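Pakell opens paint take-back program for small workshops in Varkham

Last updated: June

VARKHAM - Pakell, a supplier of paints and coatings for wood and metal, today announced a take-back program for leftover paint from small workshops, schools and repair shops in the Varkham area. The program begins in June and will run for six months in its first stage.
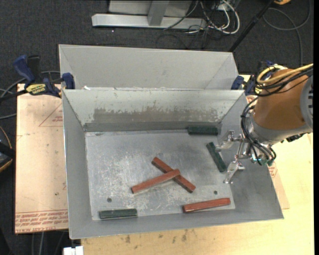 Small workshops buy more paint than they use. A joiner orders a full can for one job, uses a part of it, and puts the rest on a shelf, where it stays until the lid can no longer be opened. Pakell has sold paint to such customers for 30 years and hears the same story from many of them. The company mixes a large number of shades to order, but a few strong colors return on the order forms every season, among them red and dark green, as on the painted bars in the gray metal bin. These are also the colors most often left over, and they are the easiest to blend again into a new product of even quality.

Under the new program, customers can bring closed cans of water-based paint to the Pakell counter on Bunting Street. Staff will check the label and the condition of the paint. Cans that pass the check will be sorted by color group, filtered and blended, and then sold at a lower price under the name Dastton. Paint that does not pass will be handed over to a licensed waste company, and the customer will not pay for this service during the first stage.

"We did not want to start with a big promise," the company said in a statement. "We wanted to start with the cans that our customers already have on their shelves. Many of them told us they feel bad to throw good paint away, but they also have no time to find another person who can use it. For this reason we made the steps as simple as we could."

A trial of the program was held last winter with 44 workshops. Together they returned 900 cans. Most of the paint was still in good condition, and the main reason for rejection was a missing label. Pakell therefore asks all customers to keep the label clean and to write the month of opening on the lid. A marker pen is enough.

The trial also changed the plans of the company in some points. At first, Pakell intended to collect the cans by van. The workshops preferred to bring them in themselves, in the early morning, when they come to the counter for new material anyway. The counter will now open at 7 a.m. for returns and purchases. Customers who bring a larger quantity are asked to call one day before, so that there is enough space on the receiving side.

Dastton paint will be available in six colors: red, dark green, blue, gray, brown and a warm white. The shade of each batch may differ a little from the batch before it - this is normal for a blended product and is stated on the can. Customers who need one exact shade for a large surface should buy the complete quantity from one batch, and the batch number is printed next to the date of filling. The paint is made for indoor use on wood and primed metal. An outdoor version is being tested, but Pakell can not yet say when it will be ready.

Schools and training centers can receive Dastton paint at a further reduced price. In the trial, several teachers used it for practice pieces and for storage shelves, and reported that it covers well in two coats. They also asked for smaller cans, because a class rarely finishes a large one in the same week. Pakell has followed this wish, and the small can will be sold from the first day.

What can be returned:

- Water-based paint for wood or metal, in the original can
- Primer, if the can is at least half full
- Unopened cans of any age, after a check by the staff

What can not be returned:

- Solvent-based paint, thinner and spray cans
- Paint that has been frozen
- Cans without a readable label
- Paint mixed with hardener

The program is open to customers of every supplier, and it is not necessary to show a receipt. Private households are not included in the first stage. They can continue to bring their leftover paint to the town recycling yard. Pakell will review this question when the first stage has ended, together with the prices and the list of accepted products.

About Pakell

Pakell supplies paints, primers and coatings to joiners, metal shops, schools and repair businesses. The company has its mixing room, warehouse and sales counter in Varkham. It mixes colors to order, also in small quantities, and gives advice on surface preparation and drying times.

Media and customer contact: Pakell press desk, Bunting Street, Varkham. Printed versions of the return list are available at the counter.

Contact | Copyright Pakell. All rights reserved. | Back to top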